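Grasmont — Products — End Effectors — Comparison Kit for Two-Arm Platforms

Sturnuswood GK-11 Comparison Kit: five-finger hand and clamp gripper 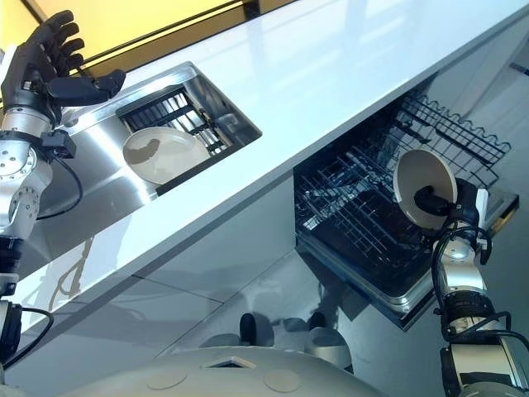 The GK-11 kit is made for teams who want to choose an end effector and do not want to buy two full systems for it. You receive one five-finger hand and one clamp gripper, both with the same wrist flange, and you mount one on each arm of your platform. Then you give both the same household job and look at the results side by side. In our own kitchen we use the dishwasher as the main test, with the hand on the left arm at the sink and the gripper on the right arm, holding a plate upright by its lower rim in front of the upper rack. A plate is a good test object. It is thin, it is smooth, and it must arrive in the rack at the correct angle or it does not go between the tines.

What is in the kit

Five-finger hand, black, left version (right version on request)
Clamp gripper, black, with two sets of pads
Two wrist flanges with screws
Two cable sets, long version
Controller unit Segers C2, one channel for each tool
Printed test sheets for kitchen, table and shelf work

Order number: 3934

Which tool for which work

After many trials we have a clear opinion, but please make your own tests, because your objects are different from ours.

The clamp gripper is the easier one. It needs one command to open and one to close, and the holding force is set on the controller. For plates, trays and flat lids it is our first choice. It also needs little space between objects, so it can go into a rack where a hand would touch the neighbors. The weak point is everything round and soft. A sponge is possible, a bowl is sometimes possible, and a wine glass we do not recommend.

The five-finger hand is slower to set up. Each finger has its own limits, and these must be taught before the first use. When this is finished, the hand can hold cups, handles, bottles and cloths, and it can pull a rack by its front rail. It is wider than the gripper when the fingers are open, so keep free space in your motion plan, mostly on the thumb side. We had many small contacts with the faucet before we understood this.

If you can buy only one, and your work is loading and unloading, take the gripper. If the robot must also open doors and turn knobs, take the hand.

Notes on shiny surfaces

White high-gloss cabinets and polished steel sinks are difficult for most depth cameras. The sink walls reflect the arm, and the camera software can take this reflection for a real object. We tested the kit with the Clonton head camera and with a wrist camera from the same series. The head camera alone gave a wrong plate position too often in the sink. With the wrist camera added, the result was much better — we now advise this for every customer with a steel sink. A matte mat on the sink floor also helps, and it costs almost nothing.

Mounting

Switch off the arm and wait until the controller light is off. Put the flange on the wrist and tighten the screws in a cross pattern. Guide the cable in a wide loop next to the wrist joint, so the joint can turn to its end position without pulling. Do not fix the cable with tape at the elbow. One customer did this, and the cable broke inside after 41 hours of work. Move every joint slowly by hand one time before you switch the power on.

Cleaning

Both tools can be wiped with a soft damp cloth. They are protected against splashes, but they must not go under water. Take off the gripper pads and wash them with dish soap when there is grease on them. Old pads become hard and then plates slide.

Price and delivery

The full kit costs 1979 dollars without tax. Each tool can be ordered alone, but then the controller comes with one channel only, and a later change must be done in our workshop. Orders made now are delivered in March. Spare pads and screws are in stock and leave our house the next working day.

Kits can be returned if the screws and cables are complete and the tools have no deep scratches. Small marks from normal testing are accepted — we know how a test kitchen looks.

Page updated 19 January 2023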